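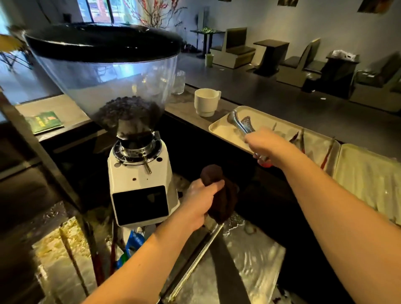 Closing the coffee station takes 13 minutes if you do it in the same order every night. Start with the small tools and leave the machines for last. Slotted scoops and strainer spoons hold fine grounds in their holes, so wipe each one on both sides while it's still in your hand, then set it in a tray. A cream-colored rectangular tray by the sink works well because stains show on it. One damp cloth is enough for the whole set of tools. Change it before you touch the cups.

**The grinder**

- Switch it off and unplug it before you wipe anything.
- Wipe the lid and the outside of the hopper with a cloth that is barely damp, then dry them right away. Coffee oil leaves a film on clear plastic, and paper towels only push it around.
- Use a dry brush around the adjustment collar. Water should never go near it.
- Don't wash the hopper with beans in it. Empty it into a sealed jar first.

At Brerari we did a full strip-down every 2 weeks. Anderson Araújo thought that was too often until April, when the weather warmed up and the old oil started to smell.

**Cloths**

Dark cloths hide stains, so go by smell and feel. A cloth that feels slick has grease in it and will smear whatever it touches. Rinse it under running water, squeeze it, open it out fully, and rinse it again. People skip the opening out and wash only the outside of the ball.

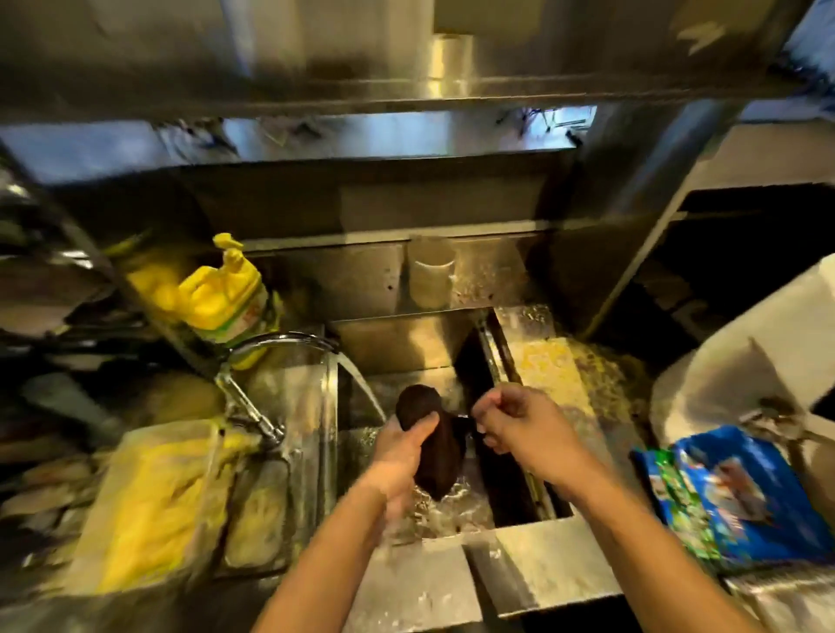 Twist from one end to the other and let the water run through until it comes out clear. If it still feels slick after that, add one squirt of dish soap and go again. Hang it flat over a rail - a cloth left in a lump will be sour by morning. Anything used on raw food goes straight in the wash bag.

**The sink**

1. Scrape food scraps off the drainboard and into the trash before you run any water.
2. Wash the basin, the divider and the base of the faucet.
3. Wipe down the backsplash. Spots dry hard on steel and are twice the work the next day.
4. Dry the front ledge last, with a fresh cloth.

Move any open trays of food well away before you start rinsing. Splashes carry farther than you'd think, especially with the tap on full.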